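Grain in dark renders, and what sample count to use
Sumdale forum > Rendering > Noise and sampling

mostyn_render
I am rendering a plain interior in Camatero. Samples are set to 32 and shadows come out speckled with colored dots. Raising it to 58 made little difference. Render time is 2 minutes per still. Is there a setting I am missing, or do I need a lot more samples?

jirnthorpe
More samples. Noise falls with the square root of the count, so 32 to 58 removes only a quarter of it. I use 339 for finals. Check these first:
- Light size. Very small lamps seen only by bounce are slow to resolve.
- Clamp on indirect light. Lower it until the bright dots go, then stop.
- Exposure. Brightening a dim render afterward brightens the grain with it. A dim render with a dark box, fine colored grain in it: 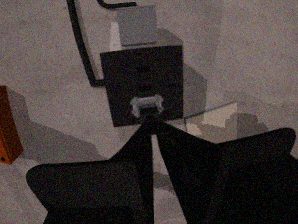
- Denoiser. Run it last, with the albedo and normal passes on. It smears fine texture if the input is too rough.

gridline
just use the denoiser, works fine for me at 32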